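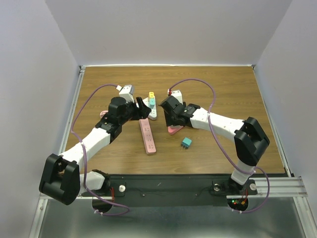 Eine Steckdosenleiste (auch Mehrfachsteckdose oder Tischsteckdose) ist eine ortsveränderliche elektrische Verteilung, die mehrere Steckdosen in einem gemeinsamen Gehäuse zusammenfasst. Sie wird über eine Anschlussleitung mit einer fest installierten Wandsteckdose verbunden.

Aufbau

Das Gehäuse besteht meist aus Thermoplast, häufig in Weiß oder Schwarz. Im Inneren verlaufen durchgehende Kontaktschienen für Außenleiter, Neutralleiter und Schutzleiter. Geschaltete Ausführungen trennen in der Regel 2 Pole.

Belastbarkeit

Maßgeblich ist die Summe der angeschlossenen Verbraucher. Ein Gerät mit 1.000 Watt nimmt bei 230 Volt einen Strom von etwa 4,3 Ampere auf. Das Hintereinanderstecken mehrerer Leisten ist zu vermeiden, da sich die Übergangswiderstände addieren und die Kontakte sich unzulässig erwärmen können.

Verwendung auf Tischflächen

Auf Arbeitstischen liegt die Leiste lose auf oder wird verschraubt. Die Anschlussleitung ist zugentlastet und knickfrei zu führen.

Siehe auch: Überspannungsschutz, Kabelkanal

Zuletzt geändert: 2021-02-13

Artikel durchsuchen … Suchen

2 Kommentare · 30 Mal geteilt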